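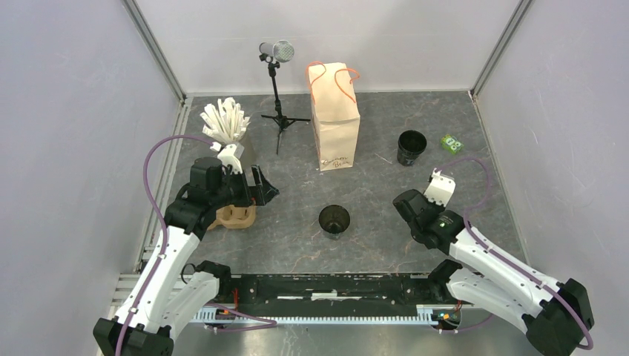 Subject: Re: [akvavit] Cask strength or bottled strength for resting at home?

Hello all,

I was away from the list during most of September, so I answer an older message. I hope the question is still of interest.

> I have bought two bottles of the Lunde caraway spirit and I want to rest
> them in a small oak cask, the three liter kind. The label says they are
> already diluted for drinking. A friend told me I must start with something
> much stronger or the wood will give only bitterness. Is it true? And how
> long should I wait before I taste? I do not want to ruin two bottles which
> were not so cheap.

I don't think your friend is wrong, but I would not say "must". I have done it both ways with the same type of cask, and both results could be drunk with pleasure.

First, two bottles do not fill three liters. If the cask is half empty, you have a lot of air inside and the upper staves dry out. Mine began to leak at the head when I did this. So either buy two more bottles or look for a smaller cask. Grilten used to sell one of one liter, but I have not seen it in their shop lately and perhaps they stopped.

About the strength. Spirit at bottle strength takes the sugar and the color from the wood rather fast, and the tannin also. The stronger spirit takes more vanilla, at least to my nose. When I used the Lunde at bottle strength I had a nice golden color after 6 days, and after 22 days it was already too much wood for me. The caraway was almost gone and I tasted mostly pencil. I mixed it with a fresh bottle and it became good again, so don't throw it away if this happens to you.

With the stronger one from Amik I waited 30 days, then brought it down with water in small steps, during one week. It became cloudy for a while. This is from the oils in the seeds and it is not a fault, but if you serve it to guests they will ask.

For the tasting - I take a teaspoon every second day in the first week, and I write down what I think. My memory for taste is very bad and without notes I always believe it was better yesterday.

Please also fill the cask with plain water for some days before anything else. The water will be brown the first time. Change it until it is nearly clear. The paper that came with my cask did not mention this, and my first filling tasted like a furniture shop.

One more thing, to the other question in this thread, about dill. I have tried only the Herkholm with dill in oak and I did not like it. The dill and the vanilla do not go together for me, but there were people here last year who had the opposite opinion, and maybe they can write again. I would keep the dill ones in glass and drink them cold with herring.

Is there anybody who used the same cask more than four times? Mine gives very little now, and I wonder if it is worth to scrape it and toast it again, or if I should just use it for vinegar. A new one costs 1000 kroner with the postage to where I live, so I would like to try the scraping first.

Best regards from a rainy coast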